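The Slowest Houseguest in Town

Wednesday, June 24, 2026

I have been to open days for fire stations, cheese cellars and a sewage plant, and I can report that the sewage plant had the best sandwiches. So when Fedico announced that it would let the public in to see its household robot tidy a living room, I put on a clean shirt and went. I have a sofa at home. I have pillows that end up on the floor. I felt I was the target audience.

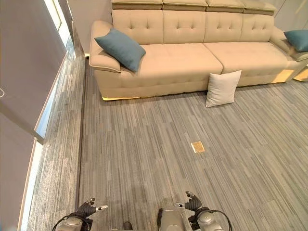
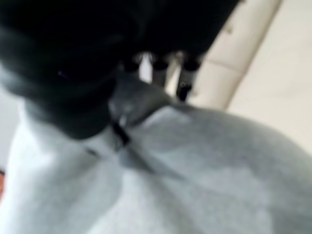
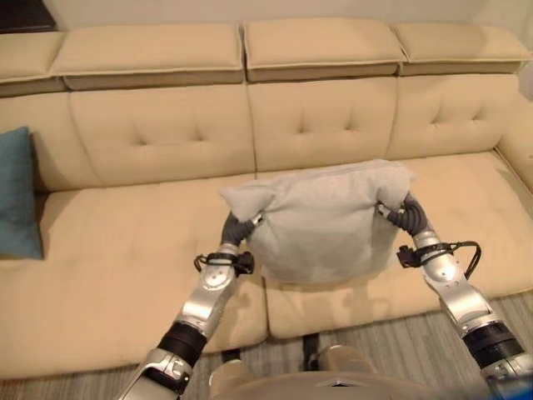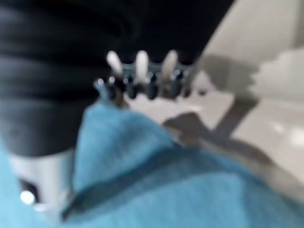

The pillow job at the Fedico open day. First and third pictures: the view from the robot's head. Second and fourth: close-ups from the wrist cameras.

The robot is called Rerora, a name that sounds like a cough syrup. The task was simple enough that a bored eight-year-old could do it, though in my experience would not. A pale pillow was on the carpet, leaning against the front of a very long cream sofa. The robot was to get it up onto the seat.

There were 84 of us, according to the cheerful woman at the sign-in desk, and we were let in by groups to stand behind a strip of tape. I had expected a certain amount of showmanship. What we got was closer to watching someone park a boat. The hands came up, thought it over, and went forward a bit. Then they thought it over again. A man next to me ate an entire granola bar in the time it took to reach the pillow.

And I have to say that when the thing had the pillow by its two top corners, pinched up into little ears, and held it out over the cushions like a cat it had been asked to remove from a wedding, the whole room went quiet. I went quiet too. I have moved that same kind of pillow perhaps 2000 times in my life and have never once drawn a crowd.

This is my trouble with demonstrations. They are designed to make you cheer for the effort, and the effort is real, so you do. Then you are out in the parking lot with a free tote bag and it occurs to you that you have just applauded a pillow.

The questions afterward were better than the answers. Somebody wanted to know if it could do stairs. It could not. Somebody else asked whether it would work in a house with a dog, and the engineer gave the kind of pause I associate with my dentist. I asked what it would do if the pillow was already where it belonged. I was told that this was "an interesting case." In my house it would be a historic one.

There is a rival, of course. A company by the name of Leltosus put on its own show across town in the spring, with music, and a machine that folded 3 shirts and then took a bow. I liked it less. The folding was quick and the lights were kind, and we were kept so far back that it could have been folding flatbread. Fedico stood us close enough to hear the joints, and put the views from the robot's own cameras up on a screen where everybody could look at them. The head camera gives you a decent idea of a sofa. The wrist cameras give you mostly blur, some cloth and a good deal of black machinery, and I found that I trusted the company more for showing it. If my own hands had eyes, I suspect they would see about the same, and I would ask to have them shut.

Where I part ways with the brochure is on the word "soon." It appears on every page, sometimes twice. I have been hearing it since I was a boy, when it was attached to flying cars, and it has never yet come with a month. I pressed the engineer for one and got August, which sounded bold until it emerged that August is when they move to a bigger building. The robot itself has no date. I would rather they printed that. "It can pick up a pillow, slowly, and we are pleased" is a sentence I could get behind, and I might even leave a deposit.

What I would not want is for the town to get ahead of itself. The Bondarchuk senior apartments have already been mentioned as a place to try the thing out, and I know people there. They are not short of pillows on sofas. They are short of somebody to drive them to the pharmacy and somebody to argue with at cards. If Rerora can take on some of the bending down, fine, bending down is no fun past a certain age. But I would like the people in the building to be asked first, and asked in person, by someone who stays for coffee.

The next open day hasn't been announced. I'd go again. There were 2 kinds of sandwich, both egg, and the sewage plant still leads.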